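**Ticket status:** Reopened by customer
**Product:** Zinari zone controller, supplied by Timuder, installed by Garnen
**Site:** Marsden unit
**Subject:** February usage figure on the Zinari portal still doesn't match the meter

---

**Customer, 8:40 am**

I'm reopening this one. It was closed overnight with the note "usage consistent with seasonal load", and I don't accept that.

The portal says the air conditioning at Marsden used 3,803 kWh in February. The electricity bill for the whole site, same billing period, first of the month to the last, is roughly 3,000. That bill covers the lights, the fridge, the hot water, the compressor and everything that gets plugged in. I can't see how the air con used more power than the building it's in.

I'd like someone to explain that before I'm told again that it was a hot month. I know it was a hot month. The meter was there for it too.

**Timuder Support, 10:15 am**

Thanks for getting back to us. Portal figures are estimates and can differ from your retailer's reading. Could you please:

1. Confirm the controller firmware is up to date
2. Power cycle the controller at the isolator and leave it off for 12 minutes
3. Check that the site profile is set to the correct climate zone

If the figure still looks high after a full day, let us know.

**Customer, 11:05 am**

Done, though I doubt a restart today is going to change what was recorded in February.

- Firmware: portal says "current". It doesn't give a version number, so I'm taking its word for it.
- Power cycle: done, 12 minutes by the kitchen timer. Came back up on its own, clock was wrong, fixed it.
- Climate zone: correct.

February still says 3,803.

On "estimates": the brochure Garnen left with us says the system "measures" energy use. Which is it? If it measures, where's the sensor? I've had the cover off the switchboard surround and I can't find a current clamp on the air con circuit. There's an empty clip where one might go.

**Timuder Support, 1:50 pm**

Your plan includes the modelled energy feature. It works out usage from compressor run time, the rated input of the outdoor unit and the building profile entered at commissioning. Clamp metering is an optional extra, and we'd be happy to arrange a quote.

Customers generally find the modelled figure accurate to within a few per cent.

**Customer, 2:20 pm**

I'm sure they do, if they never look at the bill.

No quote for now, thanks. I don't want to pay for a second part to find out whether the first one works. Please send me the values it's using for our site. All of them, including whatever Garnen typed in on the day.

**Timuder Support, 4:35 pm**

Profile values for Marsden:

| Field | Value |
|---|---|
| Outdoor unit type | Fixed speed |
| Run time source | Controller relay |
| Ceiling | Plasterboard, insulated |
| Ceiling type entered by | Installer default |
| Comfort correction | On |

The profile looks complete from our side.

**Customer, 8:10 am (next morning)**

Complete, yes. I'd argue about correct.

**Outdoor unit.** It isn't fixed speed. It's an inverter, it says so on the plate, and it says so on Garnen's own invoice. If your model multiplies run time by full rated power, then every hour it spends idling along on low gets charged as flat out. That alone could account for most of the gap.

**Run time.** If this comes from the relay in the controller, it's counting the hours when the system was *allowed* to run. The setpoint was met for long stretches at night. Does the model know that? I'd guess it doesn't, but I'd like to hear it from you.

**Ceiling.** Somebody at Garnen left the default in. There's metal overhead in our main room. I can't see the plasterboard your profile says we have. 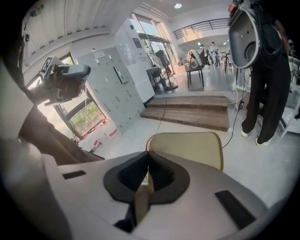 *Attachment 1: Marsden, main room. Corrugated metal ceiling panels at upper left.*

I can't tell you what's on the other side of those panels, and I'm not going to guess for your form. I'd have thought the installer would check. As for "comfort correction", I've read the help page on it and still don't know what it does. Please turn it off, or tell me why it should stay on.

**Timuder Support, 11:30 am**

Thank you for the detail and the photo. We've changed the outdoor unit type to inverter and the ceiling to "metal, insulation unknown". Comfort correction is now off. It adds an allowance for door openings in retail sites and probably shouldn't have been enabled for yours.

We've re-run February with the new profile. The revised figure is 1,239 kWh.

We'll mark this as resolved.

**Customer, 11:55 am**

Please don't.

1,239 is at least possible, I'll give it that. It's also less than a third of what you told me yesterday was within a few per cent. You've gone from one number I couldn't check to another number I can't check, and the only difference is that I like this one better.

Still open, from my side:

- the relay question, which you skipped
- whether the months before February will be re-run as well
- whether the "savings" graph on the front page was worked out from the old profile. If so, please take it down until it's fixed. We nearly renewed on the strength of it.
- a date when Garnen will come and look at the ceiling and the empty clip, at their cost

I'm reading the main meter at 7 am and 7 pm for the next fortnight, with the air con off on alternate days. I'll post the readings here and you can put yours next to them.

**Timuder Support, 3:05 pm**

Status changed to *Pending, awaiting customer readings*. Relay query passed to engineering. Site visit request sent to Garnen.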